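Ikuvach clear desk box – two months in

Posted 2019-04-05 in Home and Desk

I don't believe in organizers. Most of them are a way of spending money so that your clutter can sit in something. I have thrown out a bamboo drawer divider, a spinning makeup stand and one of those felt trays that collects lint faster than it collects pens. So when the Ikuvach clear storage box came up in the sale at Dendadwood in February, I bought it mostly to find out how long it would take me to stop using it.

It's a clear plastic box with ridged corners. No dividers, no drawers, no lid on the version I got. The product page calls it a "daily care station," which made me want to close the tab. It had 2648 reviews when I ordered, nearly all of them glowing, and a good number of those seemed to have been written the day the package arrived. I don't see what you can learn about a box in one afternoon.

My desk does double duty. I work at it, and it's also where I put on sunscreen, look for my keys and leave whatever I was holding when the phone rang. There's a drawer, but it's full of cables and I gave up on it.

The good part first. The box holds more than I thought it would. A shallow metal bowl goes in the back and I can still stand a bottle up next to it, with room for a mesh pouch behind. The ridges at the corners make it easier to grab with one hand, and the thing doesn't flex much when you lift it full. Mine has picked up a few fine scratches on the bottom from being dragged around, and you only notice them when it's empty. It's never empty.

Now the part the happy reviewers leave out. It hasn't cleared my desk. It has given a few things a home and everything else has settled around it, like cars around a full parking lot.
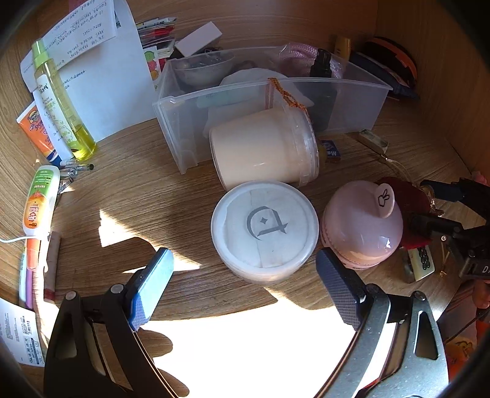

The box on a normal morning, with the jar, the two round containers and the matchbox still outside it.

Some of that is my fault. The cream-colored jar could stand up like a respectable jar, and the orange braided string has no business being on top of it. But small round things are just bad in this box. Without dividers they slide under whatever is taller, and then you're digging. I tried keeping the little pink container with the rabbit hand on its tab in there for a week and fished it out so often that it now lives on the desk for good. Same story with the white one that has the moon and star on the lid.

Tubes are no better. My Banana Boat sunscreen ended up on its side under everything, so it went back to lying on the desk by the spray bottle. Keys I never even tried. I know myself.

Being able to see through the sides cuts both ways, too. You can find things without lifting the whole pile out, and I do like that. You also see every crumpled tissue you meant to throw away. If you want your desk to look calm, get something you can't see into.

I compared it with 2 others. The Calvo tray is cheaper and has three fixed sections, all of them slightly too narrow for a normal bottle. The Unness box has a lid, and a lid means you pile things on the lid. I'd take the Ikuvach over either, though that isn't much of a contest.

Cleaning is easy enough. Warm water, a drop of dish soap, dry it with a soft cloth or you get spots. Face powder sticks in the grooves at the corners and needs an old toothbrush.

Would I pay full price? No. On sale, fine – it's a decent plastic box, and I'm still using it, which is longer than the felt tray managed. Buy it for bottles and pouches. For anything shorter than your thumb, keep looking.

Rating: 3 out of 5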